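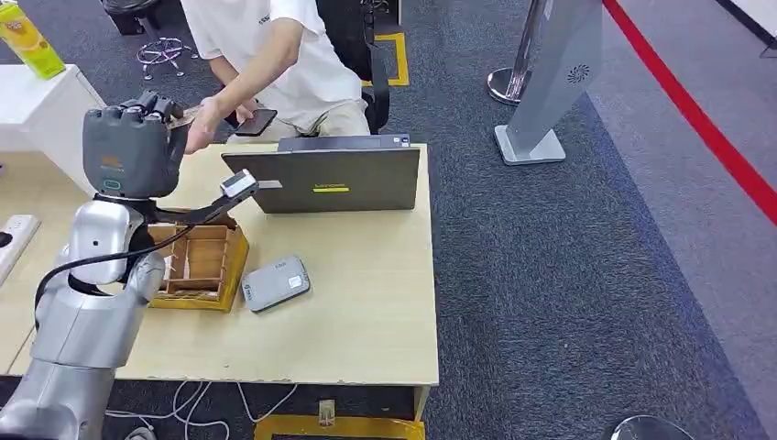
Torkley wrote that the clinic at Bradside has to show its infection control audits are current before the June inspection, and asked whether self-audits count toward that or only those done by an outside reviewer. The clinic has 27 staff and two treatment rooms. The last outside review predates the current manager.

Hirose
Self-audits count if the method is written down and the person auditing a room does not work in it. Keep the raw score sheets, not just the summary. Inspectors ask for the action log first — an audit with five findings and no closing dates reads worse than no audit. Outside review is only needed where your insurer or commissioner says so in the contract. Check the schedule at the back.

Wulen
We paid up to 3,000 for an outside one and it was the same checklist. Do it yourselves.

Bradside_PM
Agree with Hirose on the log. Also check the version number on your hand hygiene policy. Ours was out of date on the wall and current in the folder, and that went in the report as a finding.

Posted Feb 1, 2021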